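From: Frøydis Holmgren
To: Soston Facilities and Stores list
Subject: Re: Sorting of surplus cables before the May return
Time: 10:42

Dear colleagues,

Thank you to those who replied to the first notice. Several of the questions overlap, so I am answering them on the list. Mr. Viklund's message is quoted first for those who joined after it was sent.

Kjell Viklund wrote:
> The notice asks each department to sort its surplus cables before
> handing them in. Our storeroom holds two crates that have not been
> opened since the move from the Backlund building. Could Stores
> confirm the following:
>
> 1. Are cables to be sorted by connector or by color? The notice
> says one thing and the attached form says another.
> 2. Must every cable be coiled and tied before it goes in a bin?
> 3. Are departments expected to buy their own bins?
>
> We would also like to know whether power cords are included. Last
> year they were sent back to us.
>
> Kjell Viklund
> Arkier Annex

On the first point, the form is out of date and the notice is correct. The first sort is by color and thickness only. Connectors are checked at the second sort, which is done by Stores staff under Mr. Aasen. Departments that have already sorted by connector do not need to start again, but should write this on the form in the space for remarks.

On the second point, no. Cables may be handed in uncoiled. We ask only that separate groups not be allowed to tangle with one another, as last year a large share of staff time went to pulling white cables out of black ones. Thick cables should be kept back until the thin ones have been placed. Please remove old tape and paper tags, but leave any printed asset label where it is.

On the third point, departments should not buy bins. Stores has open-fronted bins in yellow and white and will lend them in sets for up to 7 working days. Requests go to Ms. Maksymiv. The bin color has no meaning in itself, and a department may assign the bins as it sees fit, provided the form states what each one holds. Any table will serve. A plain sheet or cloth under the work protects the surface - an old patterned bed sheet is perfectly acceptable.

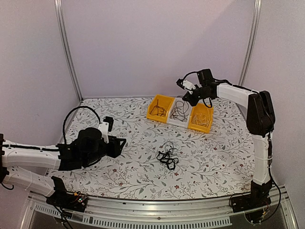
Photo: Jordan Yeoman, Soston Stores

The three bins in Mr. Yeoman's photograph stand side by side, with thin dark cable in the left and middle ones and white cable in the right. The black pile in front of them includes thicker cable as well as fine loops, and a pile of that kind should be divided by thickness under the rule given earlier.

Power cords are included this year. They are to be handed in separately from data cables, in a box or bag marked with the department name. Cords with damaged insulation must not be placed with the others and should be taken directly to the Stores counter.

For planning purposes, the last return came to 2,949 cables across all departments, of which 900 were passed on to the Astar workshop for reuse. Mr. Aasen expects the coming return to be larger, given the contents of the Annex. Departments with more than one crate are asked to tell him in advance so that shelf space can be set aside.

A corrected form will be sent to this list. Until then, please use the old form and strike out the line on connectors. Replies concerning bins should go to Ms. Maksymiv alone and not to the full list.

Sincerely,

Frøydis Holmgren
Facilities and Stores, Soston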